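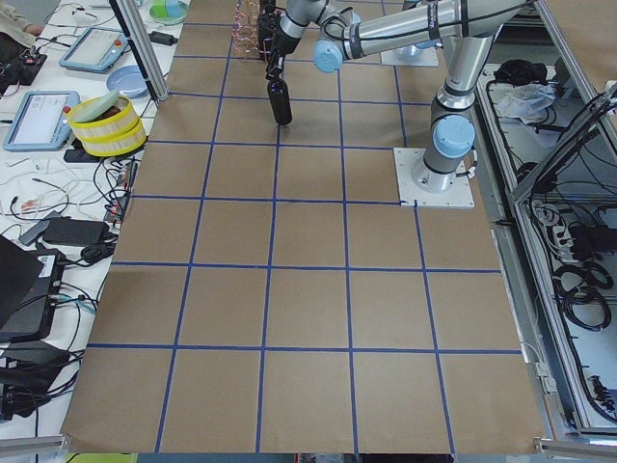
4.2 Territory scoring and the shared total. The winter event in Clullimora asks the whole player base to fill a single progress bar, and pays everyone the same prize when it fills. Economists have a name for this arrangement and low expectations of it. Etoter, the studio, softened the problem by dividing the contested coast into squares, each with its own small tally feeding the large one. The principle needs no better illustration than the brown paper in Figure 2, where strips of blue tape turn one big surface into rows of roughly square cells. A player who would never feel responsible for a coastline can be made to feel quite proprietorial about a square. Our logs from the Gamage server show guilds adopting particular squares within the first evening, naming them, and in one case composing an anthem, which we have elected not to reproduce.

Points were awarded for clearing the resident boss, Trutarard, at one of 5 difficulty settings. The published table rewards the hardest setting at 10 times the rate of the easiest. Players with a spreadsheet and a free Saturday soon established that the easiest setting could be cleared far more quickly than that ratio allowed for, and the favourite strategy of the event became the repeated humiliation of a very weak version of Trutarard. Etoter's patch notes describe this behaviour as "enthusiastic engagement". Kinnear, in an earlier round of coding, had labelled it "mowing", and we retain his term.

Our sample consists of 2245 accounts that logged at least one clear during the January event. Accounts were grouped by whether their guild had claimed a square, as judged from guild notices and chat. Calum Kinnear coded the chat by hand and has asked that his hours not be reported. Disagreements over borderline guilds were settled by discussion, apart from one guild whose notice consisted entirely of a recipe for lentil soup. It was coded as unclaimed.

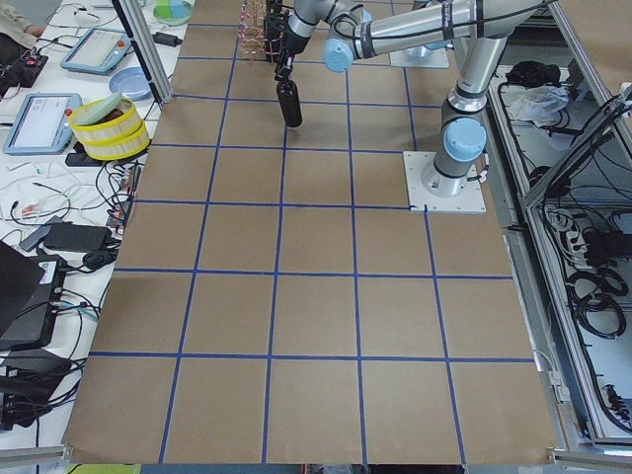
Did players in guilds with a claimed square keep contributing after the shared total was reached?
Most of them did, and they kept going until the event closed, whereas contributions from the unclaimed group fell away on the day the prize unlocked.

The behaviour is awkward for any account in which the prize does the motivating. Once the bar was full there was nothing left to earn, and the claimed guilds carried on mowing regardless. Several defended their squares against neighbouring guilds, although the rules provide no means of taking a square and no reason to want one. When a moderator pointed this out in the server channel, the reply was that he was obviously from the next square over.

We make no claim that the grid caused the difference. Guilds organised enough to pick a square may simply be organised enough to turn up, a possibility taken up in Section 5.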